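When the simulator agreed with the fault log

Giuliana Benavides leads controls testing at Ekell, where run 811 stopped with a joint limit fault in April. The arm was moving toward a digital scale at the back of a kitchen counter and halted short of it.

"The planner had a valid path," she says. "The controller rejected it 200 milliseconds in. Those two should never disagree, so we stopped all runs on that build."

Her team replayed the job in the simulated kitchen, with the sink, the counter and the appliances in place. The fault came back in 6 of 12 attempts.

"Half is a bad number. If it fails every time you find it by lunch."
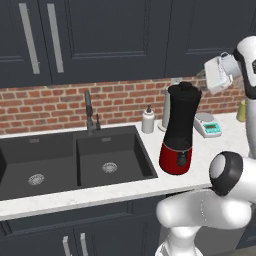 What the replay showed

The cause was a stale limits file. The planner read the new one and the controller was still loading the old one, which allowed less travel at the wrist. Any approach that used the extra travel tripped the fault.

"The stop itself was correct," Benavides says. "The controller did what its file told it to do. My concern is the reverse case, with the wider limits on the controller side. Then you get no stop."

Both programs now read a single file, and the arm will not enable if the checksums differ. The change went out to the Valderrama site on Apr 30, 2024.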